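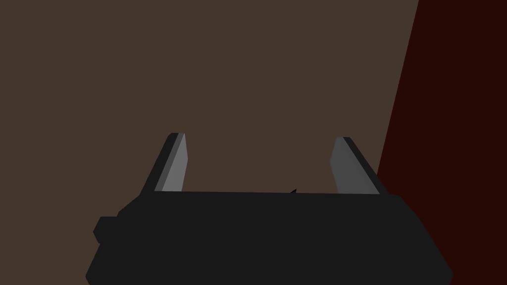

Pascal Lecomte
Holloway Institute for Workplace Studies

3. Shared kitchens and the length of breaks

3.1 Setting

The study was carried out in November at two offices of the same insurance firm, Clellik and Alico. Both buildings have one kitchen per floor. At Clellik the kitchen is an enclosed room at the end of the corridor. At Alico it is open to the desks on one side. Staff at both sites work the same hours and are paid for one break in the morning and one in the afternoon.

We asked 100 employees to keep a break diary for 2 weeks. Each entry gave the time the person left the desk, the time of return, and whether they had talked with anyone from another team. Diaries with fewer than 6 entries were dropped. Drinkware was classed by shape and by whether it had a handle, and people who brought a bottle from home were entered separately (Figure 2).

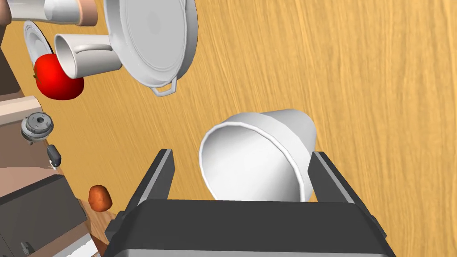
Figure 2. White cup with a raised band around the rim, lying on its side.

3.2 Results

Breaks at Clellik were longer than breaks at Alico in both weeks. The gap was widest in the afternoon. Diary notes point to the door as one cause: people at Clellik wrote that they stayed until a conversation ended, while people at Alico often took the drink back to the desk and went on talking there. Talk across teams was reported more often at Clellik.

Wednesday was unusual at both sites. The weekly staff meeting ended just before the morning break, and the kitchens filled up at once. We ran the comparison again with that day left out and the direction of the result did not change.
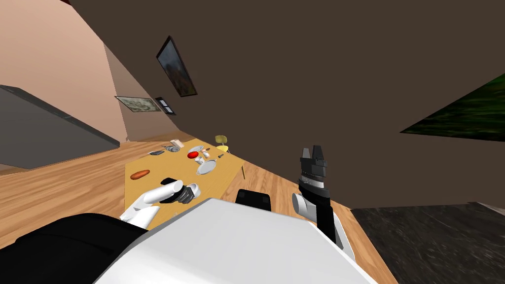
Source: Etach

3.3 Follow-up interviews

Interviews were held with 16 of the diary keepers. Most did not think of the kitchen as a place to meet colleagues, even when their own diaries showed that they met them there. Several at Alico said they kept their voices down near the desks.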